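Garrido Opens Registration for Rordale Home Cooking Program

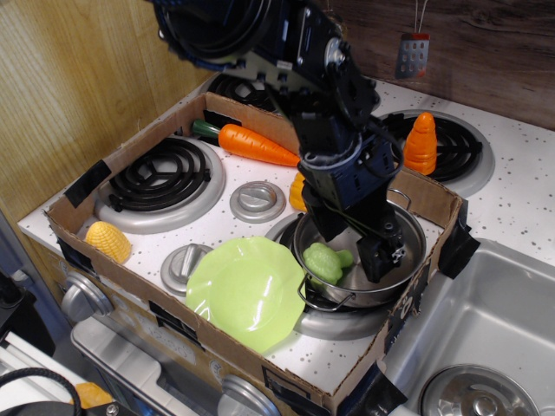
RORDALE, January 30, 2022 — Garrido, a provider of kitchen education and household cooking courses, today opened registration for the spring term of its Home Cooking Program at the Stakness Center in Rordale. The term offers 436 places across day and evening classes, an increase from the 400 places offered in the previous term. Registration is open to adults living in Rordale and the surrounding towns, and no earlier cooking experience is required.

The program was developed for people who cook at home on an ordinary stove with ordinary equipment. It covers the planning of weekly meals, the safe handling and storage of food, and the preparation of soups, grains, vegetables, eggs, poultry and simple baked goods. Participants work in pairs at individual cooking stations and take home printed recipes at the end of each session.

"Many of the people who come to our classes already know how to follow a recipe," Garrido said in a statement. "What they ask for is help with the parts the recipe leaves out, such as how high to set the burner, when to salt the water and what to do with half a cabbage on the third day. The spring term has been written with those questions in mind."

Expanded Course List

The spring term includes four courses. Foundations runs for eight weeks and serves as the entry point for new cooks. One Pot Suppers, also eight weeks, is intended for households that wish to prepare a complete evening meal with limited equipment and little washing up. Cooking for One or Two is a six-week course on smaller quantities, leftovers and freezer use. The fourth course, Greens and Roots, is offered for the first time and covers the selection, cleaning and cooking of seasonal vegetables.

Greens and Roots was added after a survey of past participants completed in December. Garrido received 1365 responses, and vegetable cooking was the subject most often requested. Respondents also asked for later evening start times and for more classes lasting under two hours. Both requests are reflected in the new schedule, with evening sessions now beginning at 6:30 p.m. and most classes ending by 8:15 p.m.

Recipes for all four courses were tested over the fall and winter in home kitchens as well as at the center. Cooking times are now given for both gas and electric stoves, and each recipe lists the size of pot or pan required. Substitutions for dairy, eggs and wheat are printed alongside the main ingredients wherever the dish permits.

Partnership With Fusura

Garrido also announced that Fusura, a supplier of household cookware, will provide pots, pans and hand tools for the teaching kitchens throughout the spring term. Under the agreement, Fusura will equip every cooking station with a matching set, so that participants in the same class work with pots of the same size and weight. The agreement covers replacement of worn items and runs to the end of the year.

"A class moves more smoothly when every station has the same equipment," Fusura said. "We are pleased to support the program in Rordale and look forward to hearing from the people who use our cookware each week."

Participants are under no obligation to purchase cookware, and no products will be sold during class hours. A list of basic equipment suitable for a small home kitchen will be supplied with the course materials. The list names sizes and types only and does not recommend particular makers.

Fees and Assistance

Course fees include all ingredients, printed materials and the use of an apron during class. Fees for Foundations and One Pot Suppers remain unchanged from the previous term. Cooking for One or Two is offered at a lower fee in keeping with its shorter length.

A total of 213 places have been set aside at a reduced rate for older adults, full-time students and households receiving public food assistance. Applicants for reduced-rate places should check the corresponding box on the registration form and bring proof of eligibility to the first class. Reduced-rate places that remain open one week before the start of a course will be released for general registration.

Refunds are available in full up to ten days before the first class. After that date, participants may transfer to another course in the same term if a place is available, or hold a credit for the following term.

How to Register

Registration forms are available at the front desk of the Stakness Center during regular opening hours and may be returned in person or by mail. Places are assigned in the order in which completed forms are received. Participants will be notified in writing of their course, station number and starting date.

Food allergies and dietary restrictions should be noted on the form. The teaching kitchens handle nuts, shellfish, wheat, eggs and dairy, and Garrido cannot guarantee that any session will be free of these foods. Step-free access is available from the parking lot, and two cooking stations have lowered work surfaces — these may be reserved at the time of registration.

About Garrido

Garrido offers cooking courses, recipe collections and kitchen safety instruction for home cooks. Its courses are taught in small groups, with an emphasis on everyday meals, sensible use of ingredients and safe work at the stove. The Home Cooking Program is based at the Stakness Center in Rordale.

About Fusura

Fusura supplies cookware and kitchen tools for household use, including saucepans, stockpots, frying pans and baking equipment.

Media Contact

Garrido Press Office
Stakness Center, Rordale

Requests for interviews and for visits to the teaching kitchens should be made in writing to the press office at least three working days in advance.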